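Cricket Kit at Home: Washing, Drying and Small Repairs
By Aušra Grīnberga

I play for Bamholm, a small club where everybody takes the same shirts home after the match and everybody washes them in a different way. After one season you can see the result: some shirts are white, some are gray, and mine was pink for a while on account of a red sock. I collected these tips from my own mistakes and from Trí Huỳnh, our wicketkeeper, who repairs half of the team's equipment on his kitchen floor.

Grass stains on whites

Start in the evening when you come home, even if you are tired. Brush off the dry mud first with an old nail brush. Do not wet the mud, it only goes deeper into the fabric. When the loose dirt is gone, wet the stain with cold water and rub in a little liquid detergent with your fingers. I use Enent, the one without perfume, but any liquid for white clothes will do the same work.

Leave it for half an hour, then put everything in the machine at the temperature on the label. Check the knees before you dry anything. If the green is still there, repeat from the cold water. A stain that went through the dryer is much harder to remove, and sometimes it is there forever.
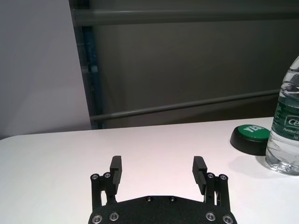
Red marks from the ball are another matter. The dye and the wax sit together in the cloth, so I scrape the wax with the back of a spoon and press the place between two pieces of kitchen paper with a warm iron. Only then comes the detergent. The mark on the front of the trousers, where the bowler polishes the ball, will probably never go away completely. Our bowlers are proud of it and I stopped fighting with them.

Do not use chlorine bleach on polyester whites. They turn yellow, mostly at the collar and under the arms.

Pads and gloves

Never leave them in the bag overnight. This is the most important rule on the page. Open all the straps, stand the pads against a wall with air on both sides, and put the gloves with the fingers up. A clothes rack on a balcony is good, but keep them out of strong sun, because the leather of the palm becomes hard like a cracker.

For the smell, a spoon of baking soda inside each glove, shaken well and left until morning. Knock it out over the sink. For the inside of the helmet, take out the padding if your model permits it and wash it by hand in lukewarm water. Press it in a towel and let it dry flat.

Pads that look dirty can be cleaned with a damp cloth and a drop of dish soap. For black marks from the bat I take a white pencil eraser, and it takes patience.
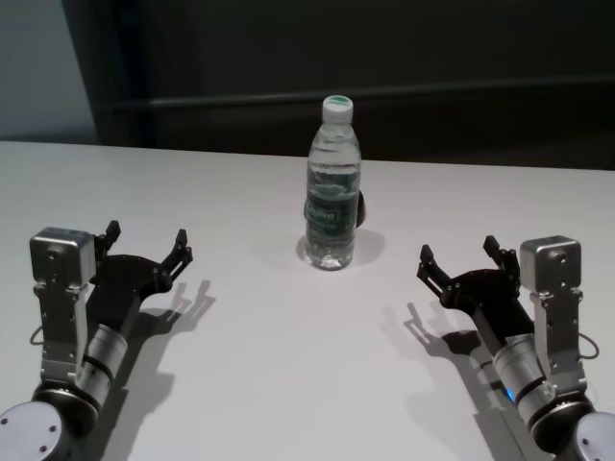
How often should a willow bat be oiled?
Two times a year is enough for most bats with a natural face, once before the season and once in the middle, in June for us. Put a teaspoon of raw linseed oil on a soft cloth and spread it thinly on the face, the edges and the back. Keep it away from the splice, the handle and the stickers. Lay the bat flat with the face up until the next day. If your bat has a clear protective sheet on the face, oil only the wood which is not covered.

The cloth needs care too. Linseed rags can heat up by themselves when they are folded together and may start a fire. Spread the rag flat outdoors, away from anything that burns, until it is dry and stiff, and then put it in the trash.

Changing a grip without bad words

Cut the old grip off with scissors and clean the handle from glue and old tape. Roll the new grip onto a grip cone, push the cone on top of the handle and pull the rubber down little by little. Trí dusts the cone with talcum powder first. If you do not own a cone, the sport shop will often do it while you wait — at Gajdoš, where I go, they let me watch, and this is how I learned.

Finish the bottom with a strip of tape, not too tight. If the grip twists in your hand during batting, it was too big, and no tape will save it.

The bag itself

Empty it fully after each match, also the small side pocket. In mine I have found a banana, several coins and once a key to the clubhouse which everyone was looking for. Turn the bag upside down, shake out the grass, and wipe the inside with a cloth and a mix of water and white vinegar, half and half. Leave the zipper open until the lining is dry to the touch.

When a zipper is stiff, rub the teeth with a candle end and move the slider up and down. It works for the pads' bag and for winter jackets also.

Drinks for the long afternoon

Wash reusable bottles the same evening with hot water, dish soap and a bottle brush. The cap deserves its own cleaning, there is often a rubber ring where the old sports drink hides. Let cap and bottle dry separately. Put a name on everything with a permanent marker, and pack drinks standing, in a side compartment, away from the bat and the leather gloves.
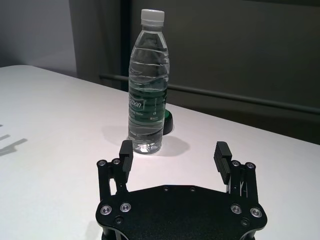 Bottled water with the white cap on.

If you mix drink from powder, mix it at home and not at the field, where the wind takes half of it. Follow the amount on the package. I keep my 100 ml measuring cup in the kitchen drawer together with the powder, otherwise I pour by eye and it becomes too sweet.

Shoes with spikes

Let the mud dry, then knock the soles together outside. Take out the spikes every few weeks, clean the threads with a toothbrush and screw them back with one small drop of oil. Stuff wet shoes with newspaper and change the paper before you go to bed. I bought a Dridard shoe rack for the hallway, and it is fine, but a sheet of cardboard on the floor was doing the job before.
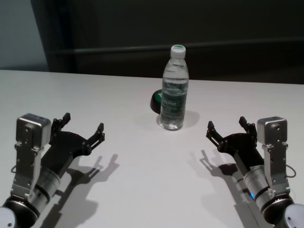
Putting everything away for winter

Wash and dry all clothes one last time, also those that look clean. Keep the bat in a cool room, not near a radiator and not in a damp cellar. Mine lives under the bed in a cotton pillowcase. Pads go on a shelf with nothing heavy on top, so the front stays in its shape.

Write a small list of what is broken and tape it to the bag. In spring you will not remember which strap it was.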